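Your planner should be boring, and it should talk more

I've been arguing with Masaru Shibata about the same thing for most of the spring, so I figured I'd write it down and let other people yell at me instead.

The argument is about planning for two-armed tabletop work. Plates into racks, mugs onto pegs, fruit from one spot to another, that kind of thing. Masaru thinks the two arms should be planned as one big body: throw all the joints into one problem, let the optimizer chew on it, take whatever comes out. I think you should plan the arms separately for as long as you can possibly stand it, and make them talk to each other through something so dumb you could read it aloud over the phone.

He's a better mathematician than I am. I still think he's wrong, at least for the stuff most of us are building.

Some background so you know where my bruises come from. I work on the software side at Prumport, mostly on the layer between "the model wants to do this" and "the joints go there." Our stack is called Clornska (I didn't pick the name, I've stopped apologizing for it). The first version did exactly what Masaru likes. One planner, both arms, one trajectory. When it was good it was gorgeous! The arms would slide past each other like they'd rehearsed. I showed it to everyone who came near my desk.

Then somebody would ask why it did a thing, and I had nothing. Why did the right arm swing out wide when it only had to pick something up off the table? Well, because the left arm's wrist was going to be over there later, and the smoothness cost on the whole path made it cheaper to start leaning away early. Maybe. I was guessing. I'd open the log and find a huge block of numbers and a cost that went down. A cost that goes down tells you the solver is happy. It doesn't tell you squat about whether the plate is headed for the right slot.

The week that broke me was one where Yung-ching Kan moved the dish rack a little. That's all she did. She updated the scene file, she did everything right, and the right arm's motion changed completely, even though the right arm had no business with the rack at all. Every test we'd recorded for that arm was now comparing against a path that no longer existed. We spent 6 days on it. The fix was a single weight. And I remember staring at that one-line change thinking, okay, so next time someone moves a rack I get to do this again.

So we tore it up. What we have now is simpler, and I'll be the first to admit it's uglier. Each arm has its own planner. Each planner publishes a chunk of space it intends to be in, and when. The other arm treats that as a wall that comes and goes. If both want the same space, there's a priority order, and the loser waits or replans. If replanning fails 4 times in a row, the arm backs off to a parked pose and says so, in words, in the log. "Right arm wants the middle, left arm has the middle, giving up for now." A person wrote that string. I love that string.

Masaru's comeback is always efficiency, and he's got a point. The arms wait more than they need to. Reserving chunks of space is wasteful, and you get these silly moments where one arm hangs there politely while there's clearly room to go by. If you're running a factory line where every half second is money, fine, go joint, hire two people like Masaru and enjoy yourselves. But most of us aren't there. Most of us are trying to get a thing to do a household chore more than twice in a row without somebody hovering over the stop button, and in that world I'd trade speed for a readable log every single time.

There's a second half to this that I think gets less attention, and it's the perception side. A lot of trouble that gets blamed on planning is really a mismatch in what the planner thinks it's being told. Plates are a great way to see this. Stand a plate upright in a rack and from a lot of angles it's just a thin sliver. Lean a few of them together and they hide most of each other. The perception code hands you a pose with a confidence number, and the planner takes the pose and throws the number in the trash. I did this for years! Everybody does. The pose goes in as if it were carved in stone, and then you're amazed that the grasp lands on the rim a bit off.

Jui-lin Kuo was the one who made us quit. She changed the interface so that you simply can't get a pose out without also getting the uncertainty, and the planner has to do something with it or the code doesn't build. People grumbled (me, I grumbled). It added work to every skill we had. But it meant the plate skill could say "I'm sure about the height, I'm less sure about the tilt, so I'll come in from above and close slowly." With the separate planners that was an easy change, one skill in one arm. With the old joint setup I truly don't know where I'd have put it. Another term in the cost, I guess, with another weight, waiting for another rack to move.

Hoi-yan Kong thinks I'm overselling this. Her view is that learned policies are going to swallow the whole middle layer anyway, so who cares how pretty my reservations are. Could be! We run learned policies too, on top of Darkisum, which is our little tool for recording and replaying. And you know what I want from a learned policy? The same thing. I want it to say which chunk of space it's about to use and how sure it is about the plate. If it can't tell me, I'm going to wrap it in something that can watch it and say no. I don't see the need for that layer going away just because the thing underneath got smarter. A smart thing that won't explain itself is exactly what I had with the optimizer.

Let me talk about tooling for a second, since it's the part I get weirdly worked up over. The most useful thing we built in the last year took an afternoon. It's a timeline. One row per arm, colored bars for what each one has reserved, and you click on a bar and get the sentence. We have 300 recorded runs in there now and I can find the bad one by scrolling. Before that I was writing a fresh plotting script each time something went sideways, and every one of those scripts is still sitting in a folder with a name like plot_final_2. If your team has the fancy planner and doesn't have the timeline, please go build the timeline first. Have lunch, then build it.

I'll give Masaru one more thing, because he's going to read this. There are jobs where two arms really are one body. Carrying a tray, say, or pulling something open while you hold it steady. If both hands are on the same object, planning them apart is just asking for a fight between them, and we do go joint for those. It's 14 skills in the catalog at last check, and they're the ones I'm most nervous about. But one hand on a plate and the other on something small and round, with each of them minding its own job? That's two planners and a wall between them. I'm not budging.

Comments are open. Masaru, yours too, but keep it shorter than the last one.

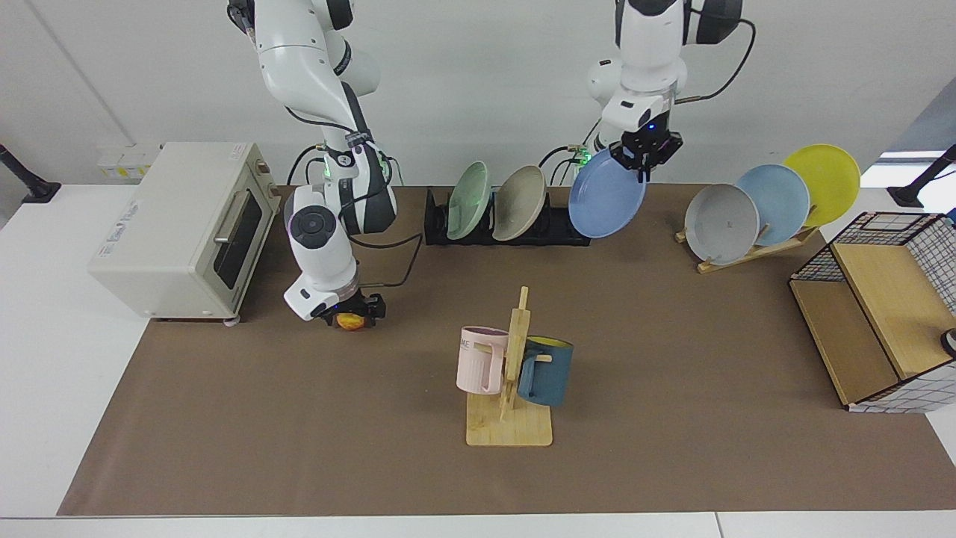

Left arm with the blue plate by the dish rack, right arm with the small orange object. Two jobs, two planners.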